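2025-06-03
Cell notebook, two-arm bracket station (Masow job)
Entry: right arm protective stop, grip lost on slotted bracket

Run 21 of the handover sequence stopped at cycle 78. Target for the run was 200. Writing this up before I change anything else.

What the log shows: right arm picked a slotted bracket from the blue tray, closed to the normal width, reported object held, lifted, and started the move toward the handover point over the table. Partway across, the finger position dropped by a few counts and the "held" flag stayed on. The arm kept going. At the handover point the other gripper closed on air, its own check failed, and the sequence went to the retry branch. The retry branch sends the right arm down to re-present the part. There was no part, so it went down to table height with the fingers closed and pushed into the cloth until the force limit tripped. Protective stop, both arms held position, no E-stop needed.

The bracket was on the floor on the far side of the rack. I didn't hear it land because the compressor was running. One corner is dinged. It's tagged and set aside with the run number on it.

Two separate faults, as far as I can tell:

1. The held flag latches. Once the gripper driver sees contact at close, it sets the flag and doesn't look again until the next open command. A part that slides out during the move is still "held" as far as the sequence knows. I had assumed the flag was live. The Nolletti driver notes don't say either way, but I read the code and it is set in one place and cleared in one place.

2. The retry branch has no floor on it. It trusts that a bracket is in the fingers and uses the bracket length to work out how low to go. Without the bracket the pads should have stopped well above the cloth, but the offset has the wrong sign in the retry pose. Normal handover pose is fine. This branch had never run on the real arms before today, only in the simulator, where nothing gets dropped.

Checked the pads by hand with power off. Knurl looks all right on both, no chips that I can find, but the left one has some side play I don't remember. Jogged the arms apart in reduced speed after that, fingers open, to get the palm clear and look at the grip from the wrist camera.
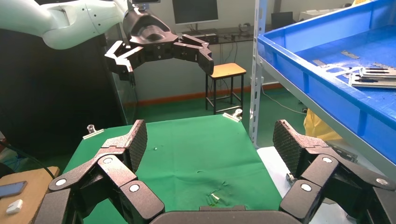 Ye-seo Seol thinks the side play came first and the slip followed from it – if one pad can rock, the bracket only bears on an edge of the knurl, and the slots make that worse when the edge lands over an opening. She would swap the pad before touching any code, then rerun with the same program so we know which change did what.

I agree with the order, less sure about the cause. The brackets in this batch feel slick, and the box they came in had an oil smell. Wiped a handful with alcohol and ran them through pick and lift only, no travel. None slipped, but then none slipped on lift before the wipe either. Doesn't settle it.

Side issue. When the stop tripped I walked over to the table before the pendant showed both arms as stopped. Nothing moved, but the second arm could have been in the middle of its own retry and I would have been inside its reach. The beacon only follows the right arm. I had forgotten that. Until it's wired to both, check the pendant first, then approach. Taped a note to the pendant saying so.

Done today:
Retry branch disabled. A failed handover now stops and waits for a person.
Minimum height set for both arms over the table, in the controller safety settings and not in the program.
Travel speed cut from 500 to 200 mm/s while a part is in the fingers.
Log from run 21 copied to the Mulligan folder, with the driver log next to it.

Still open:
Swap left pad on the right gripper. Spares are in the Nudport drawer, second from the bottom. Check the pin on that link at the same time.
Make the held flag live, or poll finger position during travel and stop on any change past a threshold. Don't have a number for the threshold yet, need clean data first.
Fix the sign in the retry pose and test it with the arm well above the table.
Beacon wiring to both arms. Orathai Phromma has the panel drawing.
Ask Masow if the oil on this batch is normal. The samples we got in December were dry.

No full-length runs until the pad is changed and the flag is sorted out. Pick and lift tests are fine at reduced speed with one person on the pendant.

Later: found the pad screw a quarter turn loose. Left it as is so Ye-seo can see it before we pull the pad.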